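Suvesside Robotics Users' Group
Minutes of the working meeting on the Simulation Code of Practice
Held September 30, 2025, in the upstairs room at Holemcombe

In the chair: Anežka Zeman
Also present: members from Noma and Hrubý, and two observers who had come for the other meeting and stayed for the tea.

1. Minutes of the July meeting
Accepted, after the word "robust" was taken out wherever it occurred. It occurred a good deal.

2. Matters arising
The shared glossary is still not finished. The Noma members and the Hrubý members continue to mean different things by "reset", and each side was invited to write its meaning down before the next meeting. Both said they had done so already. The chair asked them to do it again, in the same file this time.

3. Clause 4: start of a run
The draft says that a simulated run shall begin "with the gripper open and the work area in a known state". Hrubý asked known to whom. After some discussion it was agreed that the state must be saved to the log before the first movement command, and that a person's memory of it does not count as a log. Noma asked for the opening of the fingers to be recorded as a number as well, "open" having been used in past logs for anything short of shut. Agreed.

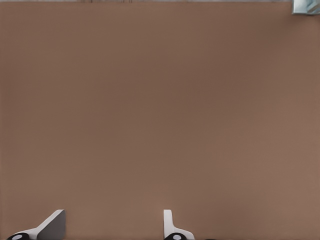

Item 3. Gripper open, nothing between the fingers.

The chair noted that the clause as amended is now longer than the one it replaced, which had been criticised for its length.

4. Clause 7: keeping of failed runs
Noma reported that of 400 runs in its last batch, 23 had been thrown away by a tidy-up script that took them for duplicates. They were not duplicates. The script has been withdrawn and its author has been spoken to kindly. Agreed that failed, short and dull runs are all to be kept for 90 days, and that deleting any of them needs 2 names in the log. A proposal that both names might belong to the same person was not seconded.

5. Clause 9: fixtures and other things at the edge of view
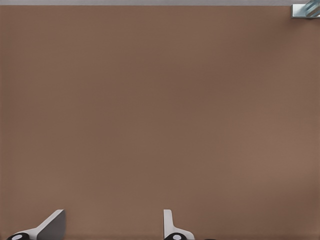 The present wording asks for a list of "all objects relevant to the task", and Hrubý's view is that relevance is usually decided by whoever is in a hurry. The proposed wording asks for every object in the simulated scene, whether or not anyone means to touch it. Noma thought this excessive for a bare table. Hrubý replied that a bare table is where people stop looking, and pointed to the metal fixture in the top right corner, with the translucent blue piece beside it, as the sort of thing that would go unlisted under the present text. Noma said it would have listed it. The chair asked under what name, and there was a pause - a fairly long one. Agreed to adopt the new wording, with a naming table to be added as an annex. Hrubý will draft the annex. Noma will object to it by email.

6. Any other business
A member asked whether the code was binding. The chair said it was as binding as the members made it, and moved on to the room booking.

The room booking has been extended. The key is to go back on the hook and not home in a coat.

Actions
Noma: clause 4, revised text with the finger opening as a number.
Hrubý: naming table for clause 9.
Both: "reset".
Chair: circulate the amended draft to all members.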